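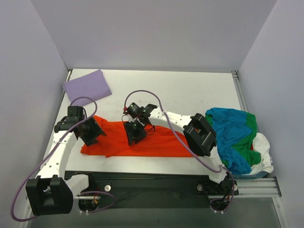
Does sorting clothes by color still matter when most people wash in cold water? For the first few washes of a new item it does, and after that it matters much less than how full the drum is.

3.2 Color loss in household loads

Print this section | E-mail this section

We asked 30 households in Daltham to keep a laundry diary during January. Each one washed a set of test cloths with its normal loads and sent the cloths back after 3, 5 and 7 washes. Diaries covered water temperature, load size and drying method. Whites were checked for dye pickup under the same lamp each time.

Dye pickup was highest in the first three washes and then leveled off. Households that dried clothes outdoors reported more fading in reds and oranges than those that dried indoors. Load size was the weakest part of the diaries, as many people wrote only "full" or "half."

Figure 4. Orange fabric, gathered, with a seam and a loose thread.

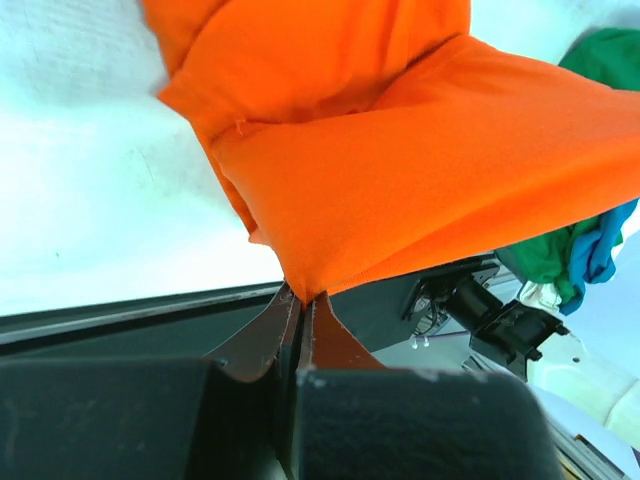
Szu-yu Sin, in written remarks on our draft, objected that the diaries left out detergent dose and that the fading results should be read with care until it is known. We agree, and the Plisumthorpe follow-up records it for every load.

Reader comments (2)

Wai-kit Chang: Were the test cloths all cotton? Section 3.1 doesn't say.

Shih-chieh Wu: My reds fade on the line too. I turn them inside out now.

Contact | Copyright Mahlangu Textile Papers | Back to top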